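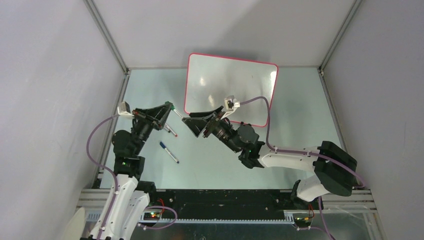
Pletico Allotment and Garden Society
Minutes of the March members' meeting, held in the Prekomari Lane hall

The meeting opened at 7.30 pm. No names are recorded in these minutes, as agreed at the last annual meeting.

1. Minutes of the last meeting
Agreed, with one correction. The wording on bonfires should read "after 6 pm" and not "until 6 pm".

2. Water
The trough by the bottom gate is leaking again at the joint. A plumber has looked at it and quoted £346 for a new valve, pipe and fitting. Members asked whether the work could be limited to the valve. The plumber's view was that the old pipe would go next winter. The quote was accepted. The supply will be turned on once the work is done — please do not open the stopcock before then.

Hoses must not be left running unattended. This was raised last year as well.

3. Rents
Rents stay as they are. Letters have gone out to plot holders who have not paid. Plot 18 has been given up and will be offered to the next person on the waiting list. The shed on it stays with the plot.

4. Pacheco Road hedge
The hedge is now over the pavement and the council has written to us. It needs cutting before birds start nesting. It was agreed to hire a cutter for a morning and to take the cuttings to the tip. The gap near the bus stop will be planted with hawthorn.

5. Seed potatoes and compost
The joint order with Truvis Nurseries has arrived and can be collected from the store between 10 am and noon. There were not enough Charlotte, so a few orders were made up with Nicola. Anyone who does not want the swap can have their money back. The compost delivery came to some 200 bags and is stacked behind the store. Please take only what you ordered.

6. Summer show
There was a long discussion about whether shop-bought pots should be allowed in the hanging basket class. They will be. The onion class is split in two again, by weight. Entry forms will be ready in May.

7. Any other business
The padlock code on the top gate will change at the end of the month. A green wheelbarrow has been left by the water butts — the owner is asked to move it.

8. Next meeting
In April, same hall, 7.30 pm. The meeting closed at 8.50 pm.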